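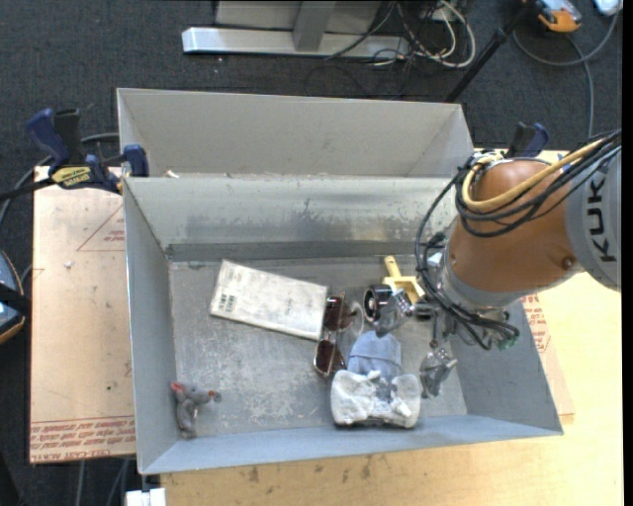 # Open day at the Buvent returns hall in Zustden

5 September 2018

I have bought many things by mail in the last years and I have also sent many of them back. I never thought much about where they go. When Buvent announced that their returns hall would be open for visitors, I put my name on the list the same evening, and I was lucky, as they took only 159 people for the whole day.

The hall stands outside Zustden, on the road to the old sugar factory. From the train station you take the bus to the stop Mathias and then walk along a fence for a good while. I had the wrong shoes for this. At the gate you receive a yellow vest and a paper with the rules: closed shoes, no food, hair tied back if it is long, and no touching the goods unless somebody gives them to you. Photos were allowed if no address could be read on them.

## What arrives

The hall takes back small goods for several web shops. The biggest one is Prinel, which sells accessories: glasses, belts, watches, wallets, phone covers. Clothing goes to another building, which we did not see. They told us that 3,000 parcels come in on a normal day, and in the weeks after a sale it is more.

I expected that a returned parcel is opened and put directly on a shelf again. It is a longer way. First the outer parcel is cut open at a long table and the paper form is taken out. Then the content goes into a metal bin, and from this moment it is only "the content", without the parcel around it. A content can be one item in its box, or an item and a box which have separated, or an item with no box. The last kind makes the most work for them.

## The bins

I liked the bins more than I should, perhaps. They are big and gray and made of metal, with walls that go outward to the top. At the back there is a narrow second compartment, divided from the deep part by a thin rim. The deep part is for the goods. The narrow one is for papers and small parts, a screw or a cleaning cloth for example, so that they do not get lost under something heavy.

The floor of such a bin tells you that it has worked hard. It is full of scratches and whitish marks, and on the back wall there are dark smudges. I asked why they do not use plastic, which would be softer for the goods. The answer was that they had plastic before and it broke at the corners in winter, when the gate is open all day. There is a plan to put a thin mat on the floor of the bins for glass and for polished things. It was tested in April in one row only, and the mats were collecting dust and small pieces of tape, so now they look for another material.

I photographed one bin with a flat white box lying on the floor of it, a little grimy, and a pair of sunglasses touching the end of the box. The lenses are dark, between red and brown, and the frame is thin metal. One lens lies over the edge of the box and the other is on the bare metal. On the box there is a small black label like a bar code and some gray printing which is too faint for me to read. On the rim to the back compartment there is also a small pale scrap. I have since looked at this picture several times, and I notice that I want to pick up the glasses and clean them.

## Sunglasses

Sunglasses have their own short course for new workers, and we were allowed to do a part of it. It was the best hour of the visit for me.

You take the glasses with two hands, by the frame, never by the lens. You hold them against a lamp and turn them slowly. A scratch shows as a line which stays at the same place on the lens when you turn, and a hair or a bit of dust looks different, it stands up. Then you put the glasses upside down on a flat table to see if both sides touch. If one side is in the air, the frame is bent. Small bends are corrected in the house. After this come the hinges, which you open and close once, gently, and you listen.

I received a practice pair with brown lenses and I found one scratch. There were 3 on it. The woman next to me found all of them and one more which was not on the list, and it was agreed that she was right.

Every pair gets one of these results:

- back to sale
- back to sale after cleaning
- to the workshop, with a note what is wrong
- outlet, at a lower price
- not for sale

For the last result there is a separate cage. I asked what happens with the things in the cage, and they said that lenses and metal are separated and the metal is sold. For the lenses they did not have a good answer, and they said so, which I respected.

## The boxes

I did not expect that the box is sometimes a bigger problem than the item. A customer keeps the shoes clean, keeps the glasses clean, but writes the return number with a pen directly on the product box. Or tape is put on it, and when the tape is removed, the top layer of the cardboard comes with it. A white box is the worst. Every finger can be seen on it.

Some of the dirt can be taken off with a soft eraser, the same as for school. They had a full drawer of them. Cleaning with water is forbidden for cardboard. If the box cannot be saved, the item gets a neutral one, and this is marked in the system, as Prinel wants to know for each item if the original box is still there. On the day before our visit they had 1,057 boxes waiting for this decision. They stood in tall carts behind a curtain of plastic strips.

The label must be read too. When the bar code is damaged, somebody must look up the article by hand, with the catalog on the screen and the item in the hand. For glasses this is not easy. There are models where only the color of the lens is different, and under the lamps of the hall brown and dark red look very near to each other. They go to the window with it. I saw this window, it has a table under it with a white sheet of paper glued on, and on the paper are small pencil marks where the glasses are laid for comparing.

## Practical notes

The tour takes two hours and you stand nearly all of the time. There are some chairs at the sunglasses course. In the hall it is loud near the cutting table and quiet in the back part, where you can ask questions. The guides spoke clearly and repeated the numbers when I asked, for which I was thankful.

Coffee was free, in the canteen, with a dry cake. The toilet is before the gate, so go before you take the vest, otherwise you must give it back and sign again.

They sold outlet items from a table at the exit, cash only. I bought a glasses case without a lid magnet for a small price. The next open day is planned but without a date, and you can leave your e-mail address on a list at the gate.

When I came home I had a parcel to send back, a belt which was too short. I put its box in a second, bigger box, and wrote the number on the outer one.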